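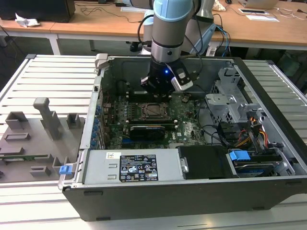 Written rules for the CPU cell: what do you have?

Ellik
Posted December 28, 2025

Good evening all. In Hitthorpe we take processors out of old computers with an arm, and I must write the rules for it. At present we have one page. I have three questions: who may enter the cell, how often the fingers are checked, and at which point the arm must stop and wait for a person.

drasavow_43
We check the fingers every 110 cycles and write it in a book. For the stop, I would put it before the lever is opened. After that it is too late to discuss.

Ellik
Thank you. This is the place I mean:
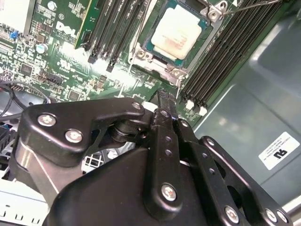
Finger near the socket, CPU still seated.

geagea
I don't agree with drasavow_43. One stop before the lever is fine, but the pins are damaged later, during the lift. Our rule 29 says: slow speed until the part is fully clear of the load plate.

drasavow_43
Slow speed is a setting, and settings get changed. A stop is a stop.

Ellik
My own feeling is that the rule must speak about the part and also about the tool.

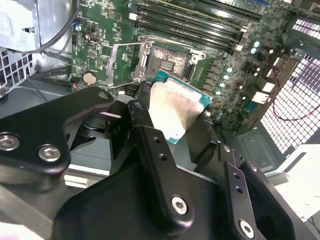 Cleaning is missing from our page completely. We have written much about speed and nothing about old paste. It is still smeared over the heat spreader when the gripper holds the chip, and the open socket has blotchy marks too. I would like a rule that finger tips are wiped after each part.

geagea
Each part is too often, people will sign without doing it. Every shift is enough.

drasavow_43
Each part. Sorry, geagea.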